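Tabletop Games > Build Logs > Tabletop soccer mat, curling and ball drift

budley_bench
Mat is the striped green one with rounded corners and printed markings, one penalty box each end. It sits on two light tables pushed together, all of it on the near one.

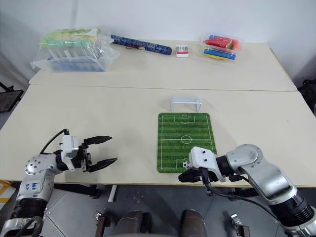
My problem is drift. A slow ball goes wide by 4 mm over the length of the mat. I have re-levelled twice since June. Thinking of gluing the mat down.

Villanueva
Don't glue it. Put a level on the bare table first, both directions, then again on top of the mat. If the readings differ, it's the mat.

stasamar
Disagree. Printed mats hold a curl from the tube and no level will show it. Weight it flat for 2 days, 800 g on each corner, then double-sided tape. I'd also move the goal onto the mat so ball and goal share a surface.

Villanueva
Tape is glue with extra steps. And the goal belongs behind the line. Put it on the mat and you lose playing length.

budley_bench
Checked the table as suggested. Out by over 3 mm per metre, left to right. Shimmed two legs, drift is down but still there. Goal is staying off the mat for now, near the table seam. 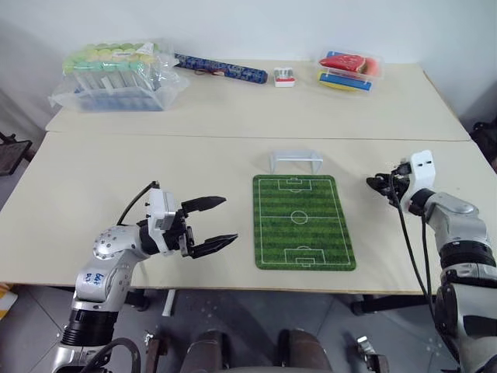 Mat on the near table, goal by the seam.

sarnside_lee
What is the goal fixed with? Mine is thin plastic as well and slides back on any decent shot.

budley_bench
Nothing yet. Will try putty on the base.

stasamar
Putty is fine. Still say tape the mat.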